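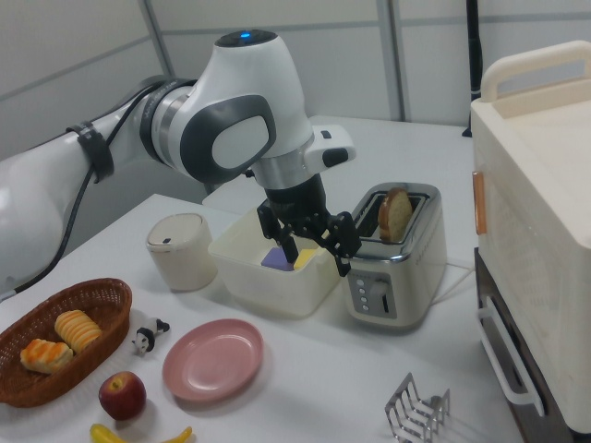 Household Tasks Project: collection at Kumcombe enters its second stage

The Citura Laboratory is pleased to report that the first stage of recording for the household tasks project has been completed at the Kumcombe site. Members of the partner institutions will recall that the project was approved in March, with the aim of building a shared set of examples from which a learning system may acquire simple kitchen skills. The set now holds 837 accepted episodes. An episode is one attempt at one task, recorded from start to finish together with the positions of the arm and the written instruction that the operator was given.

The work has been led by Jocelyn Mangubat, with Precious Calimlim responsible for the operators' rota and Jennylyn Dumlao for the checking of recordings. Most episodes were produced by an operator guiding the arm from a neighbouring desk. Each session is limited to 50 episodes, after which the operator must take a break and hand over to a colleague. This limit was introduced at the request of the operators themselves, and the share of episodes rejected on checking has fallen in the period that followed. 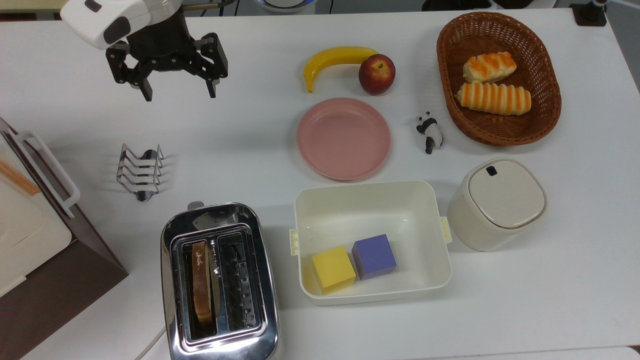

Between episodes the objects are moved. The protocol asks that no two consecutive episodes begin from the same arrangement, and that the larger items change place as well as the small ones. A system trained on a single layout will tend to learn the layout, and will reach for the place where the plate used to be. Operators are asked to avoid tidy arrangements. Ms Calimlim has prepared a set of cards, drawn at the start of each episode, which state which objects are to be moved and whether any are to be turned or laid on their side. Objects that play no part in the instruction remain on the table throughout, and the system must learn to leave them alone.

The written instructions have also been revised. In the first weeks, operators worked from a fixed list of sentences, and it was noted at the review that these were more regular than anything a person would say at home. Each task now has several wordings, some of them short and some rather roundabout. "Put the apple on the plate" may also appear as "the apple belongs on the plate, please". Partners who wish to propose further wordings, including wordings in languages other than English, should send them to Lilibeth Malabanan at the Volness office.

Failed attempts are retained. There was some discussion of this point among the partners, and the view of the Belhaj group was that failures should be removed before the set is shared. It has been agreed that they will be kept in a separate part of the set, each with a short note by the checker saying what went wrong. An episode is rejected outright only where a recording is incomplete, where the views from the different cameras cannot be matched in time, or where a person's hand enters the working area.

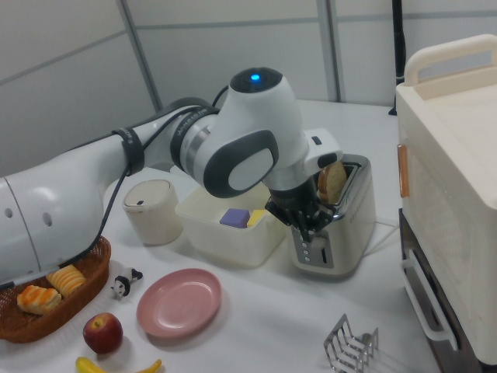
The second stage will concentrate on tasks that call for closer work with the fingers. Taking an item out of a narrow opening has proved a good deal harder to demonstrate than placing one on a plate, and operators have needed more practice before their episodes could be accepted. Toast is the principal case. Only the rounded top of the slice stands above the rim of the slot, and with the gripper hanging in front of the toaster the fixed camera has a poor view of the space between the fingers and the bread. For this reason checkers are asked to consult every available view before marking a grasp as good or bad. The same rule will apply to tasks involving the toast rack, where the wire dividers leave little room for error.

A target of 500 further episodes has been set for this stage. Priority will be given to two-part instructions, in which one object must be dealt with before another. Operators who took part in the first stage need not repeat the full training, but should attend the short session on the revised protocol.

Access to the first part of the set will open to partner institutions on July 1, 2018. Requests should be made in writing to Felicidad Magbanua and should name the person who will be responsible for the data at the receiving institution. Version 2 of the protocol will be sent out with the data. Corrections to the checkers' notes are welcome and should quote the episode number in full.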